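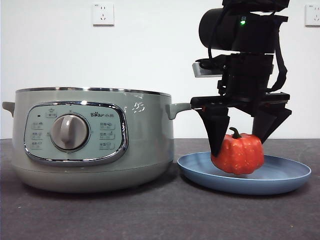

Rulico is a software package for labelling the hold phase in recorded manipulation episodes: the interval between the moment a gripper has closed on an object and the moment the object moves with it. Most episode labels in common use go straight from "approach" to "lift", and the hold is split between the two according to the annotator's taste. With the small orange-red pumpkin on the blue plate, both fingers are against it and its underside is still on the plate, so "approach" is too early a label and "lift" is too late. Rulico gives this interval its own start mark, end mark and confidence value, and writes them back to the episode without altering the recorded data.

Rulico Hold-Phase Labeller
Supplied by Pomby
Page revised 2 Jun 2026

Overview

The package takes an episode with a fixed view, a wrist view and a joint log. It returns a label track on the same clock. The track can be used for training, for filtering a data set before training, or for scoring policies by phase instead of by a single pass or fail at the end.

The method was developed by Feven Ejigu and Fasil Kumsa at the Cârstea bench and is sold by Pomby under licence. It was written for tabletop work with parallel-jaw grippers and household objects. It has been used with other grippers, but the figures on this page do not cover them.

Method

Labelling is done in passes. The first pass uses the joint log only. It finds the points at which commanded and measured finger position part company, which gives a coarse estimate of first contact. Where the log includes motor current, this is used as well. Soft objects give a late estimate at this stage and very light ones give a noisy one.

The second pass uses the wrist view. A patch is tracked on the object and another on whatever lies behind it. While the hand is closing, both patches move relative to the camera. Once the fingers have closed and the arm is still, both are at rest. When the arm starts to rise with the object, the object patch stays put in the wrist view and the background patch moves away from it. The end of the hold is placed at the first frame where this separation exceeds the set threshold.

The third pass uses the fixed view to check the other two. It looks for relative motion between the object and its support. Where the fixed view disagrees with the wrist view, neither is overruled: the label is kept, its confidence is lowered and the episode is added to the review list.

Transparent objects

Glass is the main source of error in the second pass. The tracker may settle on something seen through the object instead of on the object, and reflections move with the camera and not with the surface. Both faults put the end mark in the wrong place, usually too early.

From the March release, the tracker can be told to prefer the part of the object nearest the fingers. For lids this is the knob and its fixing, and the rest of the glass is masked out. The mask is drawn once per object type, on a single wrist frame, and is then carried through the episode by the joint log.
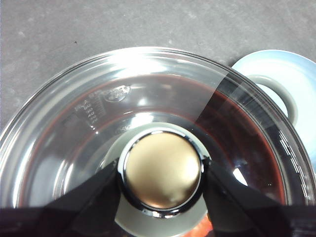
Wrist view, fingers closed on the lid knob. Gold-coloured dome and chrome ring kept; surrounding glass to be masked in processing.

The ring is a reasonable tracking target in this view but not an ideal one, as it carries bands of light and dark around its edge. The matt dome is better. Where an object offers both a matt and a polished area, the mask should take in the matt area first. Embossed marks in glass should be left out of the mask unless they are sharp throughout the episode. Those on the upper left of this lid are blurred, and the tracker gains nothing from them.

A lid also has a hold phase that is harder to define than that of a solid object on a plate. A slightly tilted lift will leave one side of the rim seated after the other has come free. Rulico marks the end of the hold at first separation and can write a second mark at full separation. The second mark is off by default. Eyerusalem Asfaw's notes on rim contact, supplied with the manual, set out when it is worth turning on.

Results

The reference test used 200 episodes, each labelled by hand and then by the package with default settings. Hand labels were made by Rosário Barros and Amanuel Wako working separately, and differences between them were settled before the package was run.

Start of hold, median difference from hand label: 22 ms
End of hold, share of episodes within 4 frames of hand label: nearly 90 per cent

The start mark is the more reliable of the pair. It depends mostly on the joint log, and the log is sampled faster than either camera. The end mark depends on the wrist view and is limited by frame rate, exposure and the finish of the object.

Errors in the end mark were not evenly spread. Ribbed, speckled and printed objects gave few problems. Plain glossy cookware gave more, chiefly where a bright reflection lay along the rim and was taken for an edge. Glass without a mask was the worst case. Dark fingers against a dark table caused some loss of the contact point in the fixed view, and this was generally recovered from the wrist view.

The test does not show that policies trained on hold-phase labels perform better. That work is under way at Cârstea and will be reported separately. What the test does show is that the labels agree closely with those of careful annotators on this type of material.

Limits of use

The method assumes that the arm pauses, however briefly, between closing and lifting. Where closing and lifting overlap, the hold may be shorter than a frame. Rulico then writes a single mark in place of an interval and flags the episode.

It assumes a rigid mounting for the wrist camera. A bracket that flexes under load produces apparent motion of the object at the start of the lift, and the end mark will be late. Check the bracket before checking the software.

Objects that are pushed, turned or slid while gripped are not handled. Rotary knobs on appliance panels, for example, have a hold phase in the ordinary sense of the word, but the separation test does not apply to them. Such episodes should be excluded or labelled by hand.

Cluttered tables are acceptable. A neighbouring pot or handle close to the gripper does not affect the wrist tracking unless it enters the patch. It can affect the fixed view – a near handle is easily taken for part of the hand – and a keep-out region may be drawn around it.

Input requirements

Fixed view: any position from which the object and its support are both visible at the time of contact
Wrist view: both fingertips in view when closed
Joint log: measured finger position required, commanded position required, motor current optional
Clock: common time base for all streams

Streams recorded with a Pravix logger already share a time base and can be loaded directly. Other recordings need an offset file. The alignment tool supplied will estimate the offset from any episode in which the gripper opens and closes in free air, and it is worth recording one at the beginning of each session.

Output

Label tracks are written as plain text, one line per mark, with time, mark type, confidence and the pass that set it. A review list is written alongside. The original episode files are opened read-only.

The review viewer shows both views and the finger trace on one time line. Marks may be dragged, deleted or accepted. A mark that has been moved by hand is recorded as such and is not overwritten if the package is run again.

Settings most often changed

Separation threshold. Raise it for long-haired brushes, cloths and other objects that move in the grip. Lower it for small rigid objects.

Patch size. The default suits objects of roughly fist size. A patch larger than the object will include background and the end mark will fail.

Mask preference. Off, matt first, or nearest finger. Use matt first for lids with a metal knob.

Second separation mark. Off by default. Applies to lids, stacked bowls and anything seated in a rim.

What is supplied

Rulico labeller, command line and review viewer
Alignment tool
Mask editor
Manual, including the rim contact notes
The hand-labelled reference set, for checking an installation

Licence and support

Licences are issued per site. Teaching use is covered by the same licence and need not be declared. Updates within a release are included; a new release is not, unless a support agreement is in place.

Support requests should include the label track, the settings file and a short episode that shows the fault. Requests concerning transparent objects should include the mask as well. Questions about the method go to Feven Ejigu, and questions about orders go to the Pomby sales desk.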